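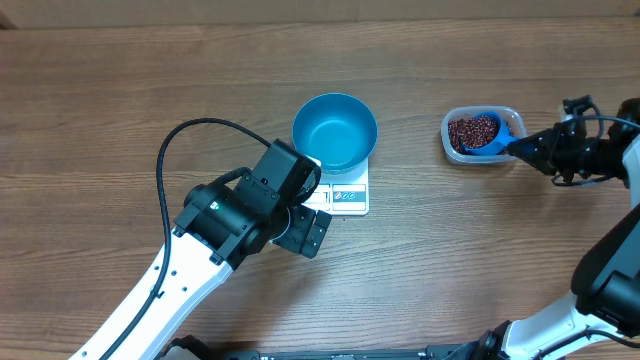 Yazzie is a set of 292 weighing records for dry baking ingredients, kept by Indira Thampi. Bowl weights are listed separately in bowls.csv — the teal-blue bowl on the white digital scale is entered there as bowl 7. All weights are in grams.

Layout

records.csv: one row per weighing
bowls.csv: empty weight of each bowl
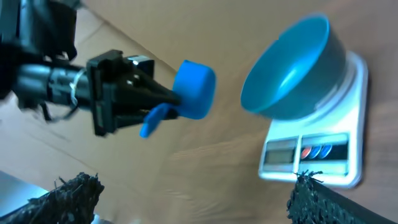
Known gaps

Rows 11 and 508 of the old log were dropped in July. Scoop size is not recorded.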